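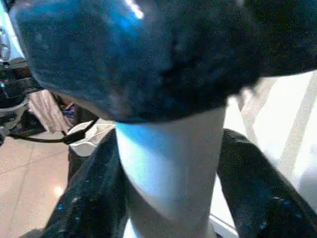 Section 4. Setting the Hermans dehumidifier up in a basement

The box says "ready in minutes." Allow most of an afternoon, and ignore the quick-start card, which skips the drain hose entirely.

1. Stand the unit upright for 4 hours before plugging it in. The card says one hour. We would not trust that after a trip in a delivery van.

2. Leave 36 inches clear on the side with the outlet grille. The brochure claims the unit "works flush to any wall." Ours iced up when we tried it.

3. Push the hose onto the drain port until it covers both ridges, then tighten the clamp. Run the hose downhill all the way to the floor drain.

Note: The bucket float stays active with the hose fitted. If the bucket is not seated, the unit will not start, and the display will not say why.

4. Plug straight into a grounded wall outlet.

Caution: Do not use an extension cord, including the Prullow cord sold as an accessory for this model.

5. Set the target to 50 percent and leave it there for two days. The "Smart Dry" mode picks its own target, and we have yet to see it pick a sensible one.

6. Check the reading against a separate humidity gauge. The built-in sensor sits next to the warm coil, so treat its number as a rough guess.

Caution: Switch off and unplug before removing the filter. The fan can keep turning after the display goes dark.

Filter cleaning is in Section 5. The advertised coverage of 1,154 square feet assumes a room at 70 degrees with the doors shut. For a cooler basement, plan on less.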